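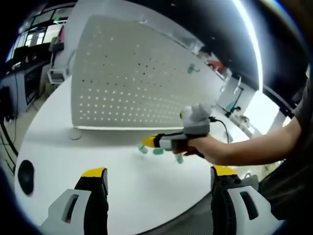
Punmont, January 6, 2018

First club day of the new year, and I was so glad to be back at the pegboard that I forgot to eat my sandwiches (they are still in my bag, poor things). We've called our project Stomia, after far too much discussion, and the task is simple enough to say - pick up a green peg with the hand-held gripper and get it into a hole. Saying it is the easy part! You have to come at the board straight, and my wrist always wants to drift. 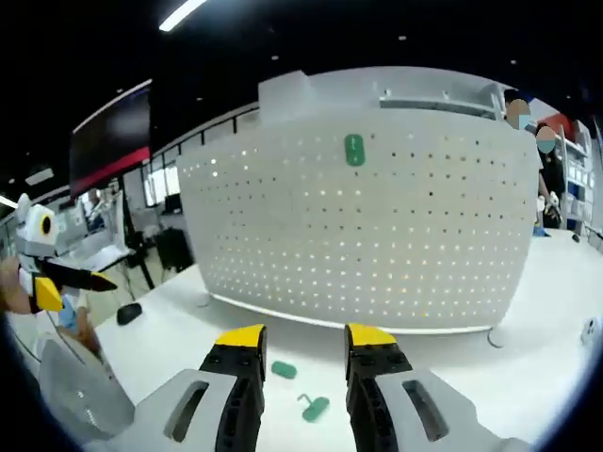 I do like working in pairs, one gripper each, though it means a good deal of "after you" and "no, after you". My notebook says we have 151 tries written up so far and we'd like 284 before the Andance meet in May, so I shall be busy, and happily so. Must remember to ask for the corner table again, and to bring a longer pencil.

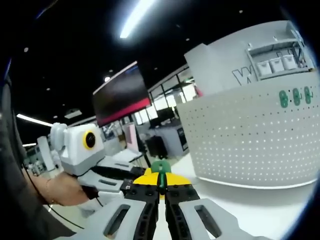

Yellow piece and green clip in the gripper, Stomia project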